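Topics: Robots > When Machines Go Wrong
Search articles Go Clear

Why Did the Robot Drop the Ball? 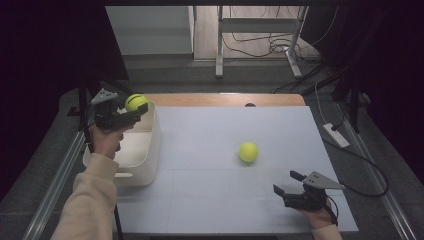 A gripper holds a tennis ball just above the bin. Another ball waits on the board.

Picking up a ball is easy for you. You don't even think about it. For a robot – lots to think about! Where is the ball? How hard do I squeeze? And the big one: when do I let go?

That last one is what went wrong at the Nilik workshop in January.

How a robot learns the job

First, people show it. A person holds a gripper in each hand and does the job: close the jaws on the ball, carry it over to the bin, open the jaws. Then again. And again! The team at Nilik did it 3,167 times. Very tired hands.

A computer looks at all those tries and hunts for the pattern. Then a robot arm has a go by itself. The Nilik arm is called Dirkalis.

What went wrong

At first, great. Ball, bin, ball, bin. Then one morning Dirkalis started letting go too early. Balls hit the rim and bounced off. One rolled under a cupboard. Dirkalis didn't notice – it just went back for the next one.

Grażyna Kaczorowski runs the workshop. She pressed the red stop button and everybody stepped back. Nobody reached in to grab the balls until the arm was switched off. Good rule. A robot arm can be strong and quick, and it may not know your hand is there.

Finding the fault

Was it the ball? No. Was it the jaws? They checked for worn bits. Jaws were fine.

It was a sensor! A sensor is a part that measures something. This one told the arm how far its jaws had moved sideways, and a little screw had worked loose behind it. So the sensor was off by 2 centimeters. Dirkalis thought it was over the bin. It was realy over the edge.

Two centimeters is not much. Try it with your finger on a ruler. But it's plenty if you are dropping a ball.

Fixing it

Tighten the screw. Check the sensor. Then test, slowly, with everyone behind the line. They ran it 100 times before lunch and every ball landed in the bin. Now somebody checks that screw every morning befor the arm gets switched on.

Try it at home

You need a ball, a bowl and a friend. Shut your eyes. Your friend says "left", "right" or "drop". Now ask them to get it a tiny bit wrong on purpose. Where did the ball go?

Words to know

Gripper – the part that grabs, like a hand
Sensor – a part that measures things
Fault – something not working the way it should

Contact the Bindton Kids team | Copyright Bindton | Back to top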